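Visit report: bin-picking cell, Halholm workshop

The visit took place on a Tuesday afternoon. Halholm runs the cell for Lambrakis, and the purpose was to see how it is set up and looked after before a similar one is ordered for Urden. The control software is Rodasar throughout.

Layout

The robot is a KUKA arm working over two open sheet-metal bins, one behind the other. The bins have sloping walls and a flat floor. They are held by bar clamps, and tan paper-covered sheets lie under the edges. Clamping was chosen over bolting so that a bin can be shifted and taught again in the same shift. Once a bin has been moved, the corner positions are taught afresh, which takes 55 minutes including the check run.

Test parts are plain blocks in green and reddish shades. They are harder to separate when they lie across each other, so the check run is always done with some of them in a heap.
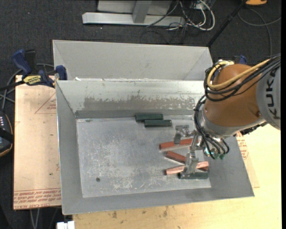

Bin wear

The floor of the front bin is heavily scratched, with cloudy patches towards the middle and the lower half. The inner back wall has a long dark patch with a ragged upper edge. Halholm accepts marks of this kind until a fingertip catches on them. The floor is wiped at the start of each shift and checked by hand for burrs. Bins are exchanged after about 3000 picks.

Gripper

The fingers are checked for play every 200 picks. Play at the tip may not exceed 2 mm. If it does, the finger joint is stripped, cleaned and refitted, and the tool centre point is measured again before the cell goes back to automatic. The hoses at the wrist are inspected at the same time, with the wrist turned slowly to both end positions. Any hose that rubs is rerouted before work goes on.

Points for Urden

Mark the clamp positions on the table. Keep one spare set of fingers, already measured. Cable routing on the floor behind the table should be settled before the robot is delivered. Lambrakis still has to send the bin drawings.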